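De : Soledad Insaurralde
À : liste porteurs-de-projets
Objet : Re: [porteurs] paliers Clorka, vous avez fait comment ?

Bonsoir à tous,

je réponds vite fait entre deux coups de fil. Domingo écrivait :

> On lance Clorka (la sacoche de guidon pliable) en juillet. Objectif
> atteint à 96 % sur les précommandes test, donc plutôt confiant.
> Question : faut il un palier "early bird" à prix cassé, ou un seul
> prix pour tout le monde ? Barrett me pousse à faire 9 paliers,
> je trouve ça énorme.
> Domingo Lucero

Neuf c'est beaucoup trop. Pour Wellard on en avait quatre et déjà les gens se trompaient. Passé mon temps à répondre à des mails « j'ai pris le bon ? ».

Early bird oui, mais limité. Nous : 195 pièces, parties en 21 heures. Après, gros creux – prévois quelque chose à annoncer à ce moment là, sinon la page a l'air morte. 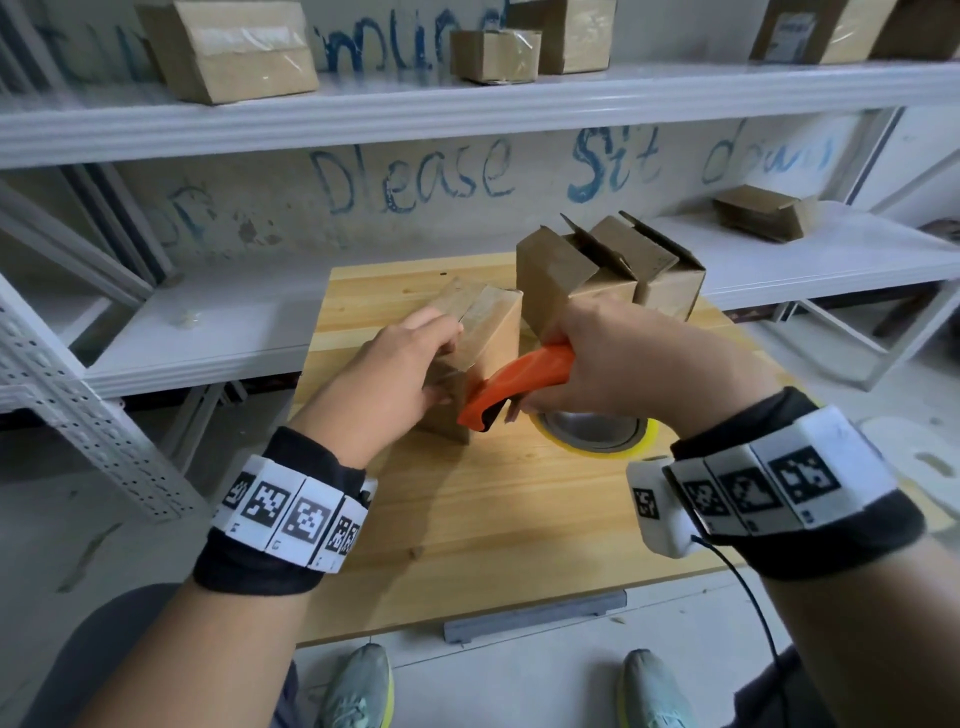

Dernière modification de la page : juillet, 18 h 40

Autre chose, les frais de port. Ne les mets PAS dans le prix de base si tu vends hors Europe. Ming-te l'avait fait pour Katiyar et il a mangé toute sa marge sur les envois lointains. Demande lui son tableau, il le partage volontier.

Et la commission de la plateforme se calcule sur le total, port compris. À vérifier dans ton contrat quand même, le mien date un peu.

Pour la TVA je passe mon tour – Constanza Bustos saura mieux.

Je relis ta page demain matin si tu m'envoies le lien avant 9 h.

Soledad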